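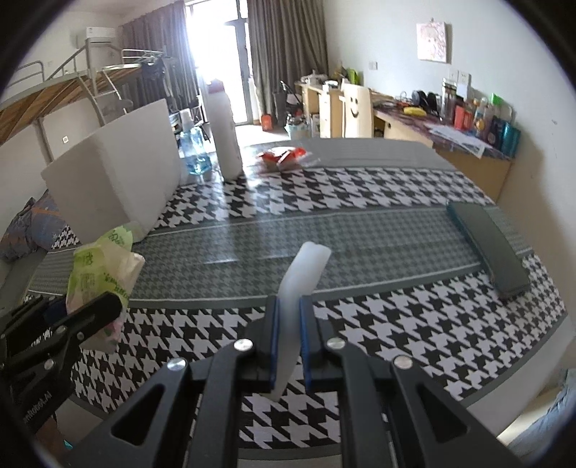 Planning and paying for a hand-held gripper kit

Handout 4, Introduction to Practical Robotics
Tutor: Anitha Venkataraman
Session date: 02/10/2018

Last week we looked at how the fingers move. Today we get to the shopping, and I love this bit! A good equipment plan is half engineering and half housekeeping, and you learn a lot about a tool by trying to work out what it will cost you over a year.

1. Start with the job

Write down what you want to pick up and where. Picking things up in an ordinary bedroom, with a bed, a cluttered desk and bags and bottles lying about, asks for different kit from a tidy bench in a lab. A bendy silicone strip is a lovely test piece, by the way. It is soft, it curves away from the fingers, and it soon shows you whether you are squeezing too hard.

Two lines are enough:
Objects: size, weight, hard or soft
Rooms: light, floor space, sockets, where you will stand

2. Sort the costs

Bought once: gripper body, carrying case, charger
Wears out: finger pads, screws, cables
Easily forgotten: storage, delivery, test objects, your own time

Pads go in the second group. Please don't tuck them in with the gripper, or the budget looks wonderful in the first month and sad by March.

3. Worked budget (the Listirard project)

Two grippers at 144 each: 288
Spare pads and screws: 80
Storage and cables: 132
Total: 500

Dinesh Hegde asked whether the second gripper is a luxury. I'd say no. With two you can work left and right together, and if one is being mended the other keeps going. If money is really tight, buy one and keep the full spares line. That brings you down to 356.

A single better unit at 295 is also worth a look. Work out the new total yourselves, keeping the other lines the same, and bring it next time.

4. Asking for quotes

For this exercise, use the Ziltix and Clisis price sheets in the course folder. Check:
Are pads sold singly or in sets?
Who pays for returns?
How long is the wait for spares?

Murali Kaimal has kindly lent us his old order forms, and they are great fun to read, scribbles and all.

5. For next week

Draft a one-page plan for a room you know well. Swap with a partner and look for missing lines. Ashwin Fernandes and Laurențiu Ciobanu will go first.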